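Flotness Storage: Frequently Asked Questions

Last updated 2025-02-03

How do I rent a unit?
Reserve online or come to the office on Drestovier Road. Bring a photo ID and a card for the first month.

What sizes do you have?
The smallest unit holds a few boxes and a bike. The largest fits the contents of a two-bedroom home. Call us if you are unsure.

Is there a minimum stay?
Yes, 14 days. After that you pay by the month.

When can I get in?
The gate opens at 6 a.m. every day. Hours are shorter from October through the winter, and the current times are posted at the gate.

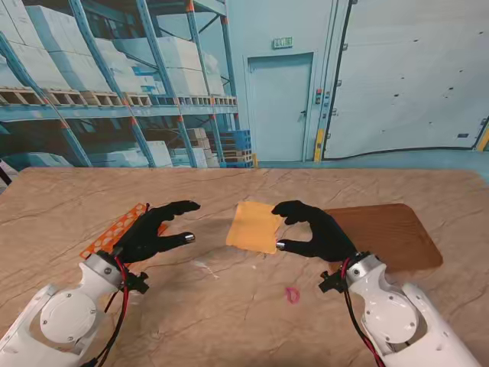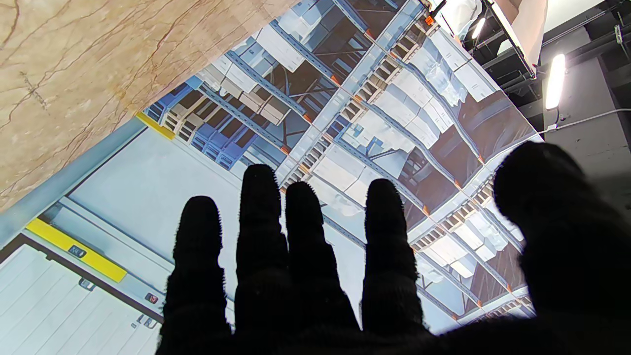
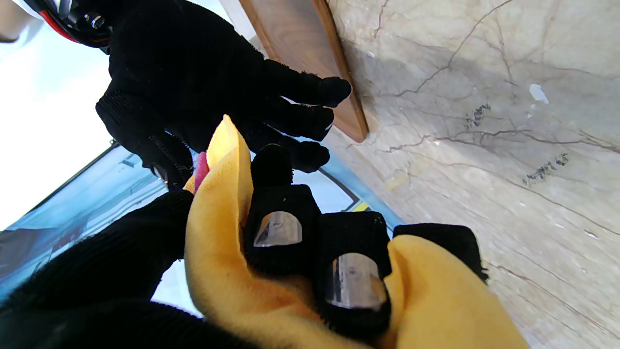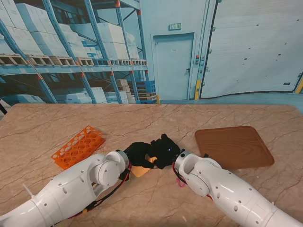 What can't I store?
No food, fuel, paint, live plants or animals. Tires are allowed, up to one set per unit.

Do I need my own lock?
Yes. The office sells disc locks, or you can bring one. Each door takes 2 locks if you want a second.

What if I pay late?
A $40 fee is added once rent is six days overdue, and your gate code stops working until the balance is paid.

How do I move out?
Tell us a week ahead, sweep the unit and take your lock off. A unit with a lock on it still counts as rented.

Can I switch to the Harkesus site?
Yes, if a unit is open there. Your rate may change.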